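Hirkness Cherry Cardigan, cream – my review after one winter and a bit

Rating: 4 out of 5

I held off on this one for ages. I already own more knitwear than one person should (the Drellier pullover, two Cullells, a zip thing I never wear), and I told myself no more cream. Then the cherry one came back in stock in my size in July, when it was far too hot to even think about sleeves, and I caved.

First the good stuff, and there's a lot of it! The cherries are embroidered, and they sit up by the neckline on both sides so you still see them under an open coat. The red buttons match them really well. I've had cardigans where the "matching" buttons were more of a sad orange, so I was relieved. The ribbing down the front is firm enough that it doesn't gape when you button it all the way up, which was my number one complaint about the Drellier.

Sizing is where I'd slow down and read the chart. The body is on the short side and pretty boxy, and the arms are LONG. I'm five foot three and I fold the cuffs over once. My sister is a good bit taller and they hit her exactly right, so take that for what it's worth.

Washing! I know that's what most of you want to know about. I do mine by hand in cool water with the Assefa wool wash, 15 minutes, no wringing, then roll it up in a towel and press. After that I lay it out flat with the arms straight so the shoulders don't go weird. I don't have a drying rack big enough, so it gets the bed.
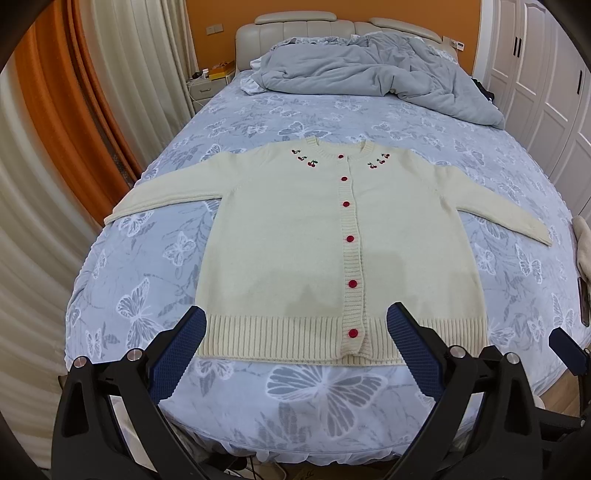

Cherry cardigan laid out on the butterfly sheet, sleeves all the way out.

The wide band at the bottom is always the last part to dry on mine, and I flip the whole thing over at lunchtime to help it along. No color has come off the embroidery onto the cream so far, and I did check the first rinse water like a hawk. It did grow a tiny bit in the sleeves after the second wash – I patted them back into shape while they were damp and that took care of it.

Pilling: yes, some, under the arms and where my bag strap rubs. A couple of minutes with a sweater comb and it's fine again. The Cullell in the same weight pilled less, but it was also scratchier, and I'd take this one any day for wearing over a T-shirt.

What cost it a star is the buttonholes. The top one was loose right out of the bag, with a thread hanging, and I had to go over it with a needle before I trusted it. At this price I don't want to be doing repairs on day one. Also no spare button in the package, which seems stingy when they're this particular red.

Would I buy it again? Yep. I'm already eyeing the navy.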